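Section 19 - Living room, between guests

Applies to all Sarora furnished units with a coffee table and sofa. Allow 19 minutes. Bring the Jullier caddy, two dry cloths, one trash bag.

1. Open the curtains. Lights on.

2. Clear the coffee table before you wipe anything. Small packages, bottles, cans - all of it off. Bottles lying down get picked up first, they roll.

3. Check under the table and along the edge of the rug. Plastic wrap goes in the bag. Round lids and covers go back to the kitchen, not on the sofa.

NOTE: Anything unopened goes in the pantry bin. Opened food gets tossed. Found items of value - form 3827, same day.

4. Wipe the top with a barely damp cloth, then dry right away. Go with the grain. Do the center panel seperately.

CAUTION: No spray directly on glossy wood. Leaves spots. Spray the cloth.

5. Sofa. Lift seat cushions, vacuum, put back with piping to the front. Throw pillow against the arm.
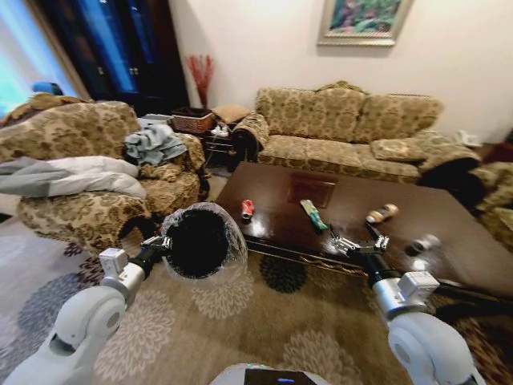
Fig. 93. Coffee table with items still to clear (step 2). Floral sofa behind.

6. Vacuum rug last, table lifted not dragged. Two people if its the Grolley model.

7. Tick the sheet by the door. Next room - see Section 20.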